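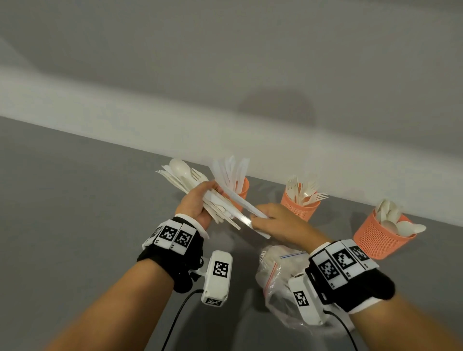

**Lunch for 500, twice a day**

*September 2026*

The woman who runs the food tent at the Rankin folk weekend wants to talk about beans first. "People think the music is the hard part of a festival," she says, already laughing. "Try soaking enough beans for a Saturday!"

She has fed the crowd at Rankin for 283 meals (she keeps a tally in pencil inside the lid of her recipe box), and she still talks about it the way other people talk about a first big trip. We met at her kitchen table in Waltel, where she had a pot of chili going and kept getting up to stir it.

She asked me not to use her name. "Everybody calls me Soup anyway," she says.

It began with a broken-down food truck. The festival was small then, 68 tickets sold, and the truck that was meant to serve dinner never made it over the hill. She had a camp stove in her trunk and a sack of potatoes she'd picked up on the way. "I made the worst potato soup of my life and they lined up for seconds. I was hooked. I drove home that night planning next year's menu out loud, all by myself in the car."

These days it's 500 plates at lunch and the same again at supper, out of a kitchen with five burners. The menu hardly moves: chili, cornbread, slaw, a peach cobbler that sells out before the second band is on. She tried a curry once and loved it, and she'd like to bring it back. "The rice was my mistake. I cooked it too early and it set like a brick. The curry itself was wonderful, I'd put that curry up against anybody's!"

What she really lights up about is the late shift, when the musicians come off stage hungry. She holds back a pan of cornbread for them and they eat standing up behind the tent, still in their stage clothes, and more often than not somebody starts a tune. "One year it was two fiddles and a guy playing the side of my cooler. I burned a whole tray of onions listening to that. Worth every onion."

I asked what she'd tell someone cooking for a crowd for the first time. She thought about it through a long stir of the pot. "Chop the day before. Salt late. And eat something yourself, before noon, sitting down. I forget that one every single year."

Then she handed me a bowl and asked if it needed more cumin. It did, a little, and she was delighted to hear it.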